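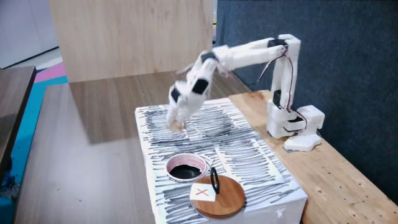 White arm over the scribbled box

Autocorrect keeps changing my friend's surname, and now it's on the birthday cards too
Posted by Delyth Mostyn, 4 Oct 2019

Hello everyone, I hope this is the right bit of the site, do move me if it isn't. I've had my phone since March (it's an Adska, the cheaper one) and on the whole we get along very nicely. But it has taken against my friend Roswitha. Her surname is Hofstetter, and every single time I type it I get "Hot Sweater". I laughed the first time, and so did she, and I suppose I must have sent it to her on purpose once or twice after that because it had become a bit of a thing between us.

The trouble is I've now ordered 20 printed invitations for her birthday tea, typed out on my phone while I was waiting at the dentist in Flenden, and they've arrived inviting everybody to celebrate with Mrs Hot Sweater. They are on lovely thick card as well. I can live with the invitations (her sister thinks we should send them as they are!) but I'd like to stop it happening again, as I do the newsletter for our walking group on the same phone and there are people on that list who wouldn't see the funny side.

I've tried going back and typing it again slowly. I've tried shouting at it. My nephew said to turn the whole thing off, but my spelling isn't what it was and I do lean on it for the ordinary words. Is there a way of telling it to leave one name alone? I use the Ciltent keyboard, the one with the green space bar, if that makes any difference.

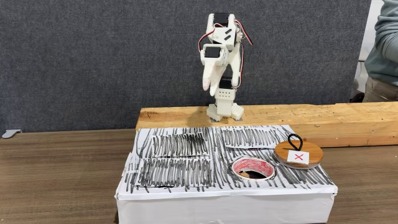

One more thing I should have put in at the top. It does the same with Welsh place names, and it signs me off as "Delay" if I'm not careful, so if there's a cure that covers several words in one go, all the better. Thank you for reading all this.

Lanz
Hello Delyth, that did make me chuckle over my tea, so thank you, and my sympathies about the card. You've asked in the right place. I'm on the same keyboard and had the same bother with my daughter-in-law's name, so I can tell you what I did, which took me no more than 5 minutes once I'd found the right page.

Open the keyboard as if you were going to type a message and hold your finger down on the comma until a little menu comes up. Choose Settings, then Typing, then My Words. Press the plus sign and put in Hofstetter with its capital letter, then save it. Do the same for Delyth and for your place names, one at a time I'm afraid, but you only have to do it the once. It will hold up to 1000 words, so you've plenty of room for the whole of Wales.

Now, the bit that caught me out. If you've accepted the wrong word a good many times (and you say you sent it on purpose, you rascal) the keyboard will have learnt it as something you like. So start typing Hot Sweater, wait for it to appear in the strip along the top, then press and hold on it and choose Forget. I had to do that 3 times before mine gave up.

If you put her in your contacts with her full name, that helps too. And I'm with the sister, send the invitations!

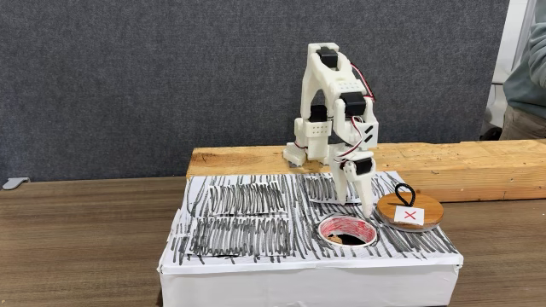
Arm on its platform, pointing straight down

grumblebee
just turn it off. people managed before

Roswitha Hofstetter
Delyth, I know it's you, there can't be two of us. I've read the whole page and I'm not cross in the least. Please don't reprint the invitations, I want one for the fridge. I did what Lanz says on my own phone just now, as mine calls you "Deathly", and it has stopped doing it. I couldn't find Typing at first. On mine it was under Language and you have to scroll right down past all the keyboard colours, so have a look there if you get stuck. Bring the phone on the walk and we'll do it together over a sandwich.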